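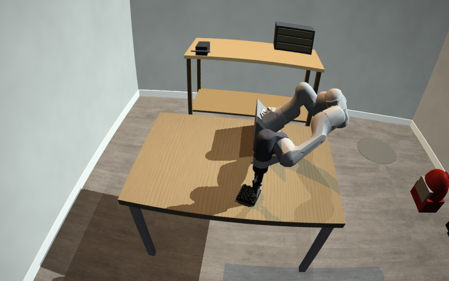
A light wood worktable, shown in a computer rendering.

The Table That Will Outlive You

Every furniture seller I have met in the past year has told me the same thing, usually while patting something. Buy this one and you will never need another. The table at Lunde, a showroom with very good coffee, was going to outlive me. So was the one at Bilbridge, which cost a third as much and had a wobble.

I don't doubt that a table can last. My grandmother's did, and it spent most of its life under a plastic cloth being hated. What I doubt is that the word "forever," printed on a cardboard tag, has much to do with it.

The forever table has become a small religion. Its followers talk about oil and wax the way other people talk about skin care. They will tell you that cheap furniture is a moral failing, and they will tell you this from homes large enough to hold a dining table that seats ten. I rent. My last three moves involved a stairwell, a landlord, and at least one piece of furniture left on the curb with a note on it.

Sebastian Vasiliu has repaired tables in Ledcombe for 17 years, and I went to see him expecting to be scolded. He was sanding the underside of a drop leaf and didn't stop for me.

"People bring me the expensive ones," he said. "They paid for solid wood and put it over a radiator. What do they think is going to happen?"

Wood moves. It swells in damp weather and shrinks when the heat comes on, and a wide solid top that has been screwed down tight will eventually split or pull itself loose. Good makers allow for this with slotted holes or little wooden buttons. Bad makers don't, and both kinds charge what they like. Vasiliu says he can tell which is which by lying on the floor, something I have never seen a customer do in a showroom. I tried it at Lunde. A young man asked if I was feeling all right.

I asked Vasiliu what share of his work could have been avoided. He thought about it and said 80 percent, then said he had made that up, which raised my opinion of him.

The warranties are no help. The one I was handed at Bilbridge ran to 6 pages and excluded heat, moisture, sunlight, "uneven loading," and moving the table to a different address. A lifetime guarantee, I was told, refers to the life of the product. When the table breaks, presumably, its life is over.

Hedvig Grønli, who sells secondhand furniture out of an old feed store in Clelasbridge, has little patience for any of it. Her stock is mostly plain kitchen tables with burns and ink on them, and she does not call them heirlooms.

"They lasted because they were somebody's only table," she told me. "You want a story, I can make one up for you. It'll be more money."

I bought one from her, with a scorch mark near one corner and a drawer that sticks in July. She wouldn't say how old it was. I crawled under it before I paid, and she held my bag.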